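Speaker notes — Teaching brush tasks by hand and by remote control
Constanza Fuentealba, Skurow
Petercombe workshop, 7/24/26

Slide 1. Title
Say name, say group. Thank Deligiannis for the slot. Talk is 40 minutes with questions, so keep the intro short.

Slide 2. Two ways to show a task
Hand guiding: the operator holds the arm and moves it through the task. The joints record. Good feel for contact, but the operator's hands get in the cameras' way and two arms are hard to guide alone.
Remote control: the operator moves a pair of leader arms and the follower arms copy. Clean camera views, both arms at once. Less feel. We lose most of the force information unless we send it back.
We use both. Hand guiding for short pieces of a motion, remote control for full episodes.

Slide 3. Why a brush
The tip bends, so the position of the gripper does not tell you the position of the mark. Pressure sets the width. Ink load changes during the stroke. A pen task hides all of this.
The task in the data: pick up the brush, load it at the dish, write on the sheet, put the brush back against the block. Felt mat under the paper at all times. Do not read the list of strokes aloud.
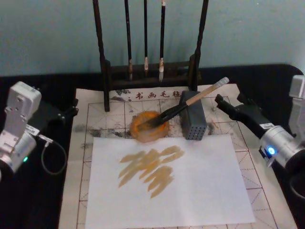
Slide 4. What the operators found hard
Depth. From the head view it is difficult to judge when the tip touches the paper. Operators tend to press late and then press too much. Wrist views help — ask who in the room uses them.
Loading. New operators leave the brush in the ink too long or skip the wipe on the rim. Both end up in the data, and the policy copies both.
Grip angle. If the brush is taken up at a bad angle, the whole episode is spent correcting for it. We now stop and restart.

Slide 5. Data
849 episodes kept, from 7 operators. Explain "kept": the operator marks the episode at the end, a second person checks it on replay. Restarts are thrown out.
All episodes stored in the Neltent format, joint positions and commands both. Someone will ask why both. The gap between command and position is the only trace of contact we have on the follower side.

Slide 6. Mixing the two kinds
Hand-guided pieces have no leader command. We fill the command with the next recorded position. This is wrong during contact, so we mask those steps in the loss. Show the plot, pause, let them read the axis labels.

Slide 7. Results
Play the clip at normal speed first, then at half speed. Point out the hesitation before the second stroke. It is in the demonstrations too: operators stop there to look at the sample character.
Do not claim legible writing. Claim stroke order and contact timing.

Slide 8. Open items
Force feedback on the leader arms, planned for September. A better rule for when to reload the brush. Scoring: 6 raters at present, and they disagree on stroke width more than on anything else.

Backup slides: camera placement, latency table, operator instructions. Go to latency if asked about the lag between leader and follower.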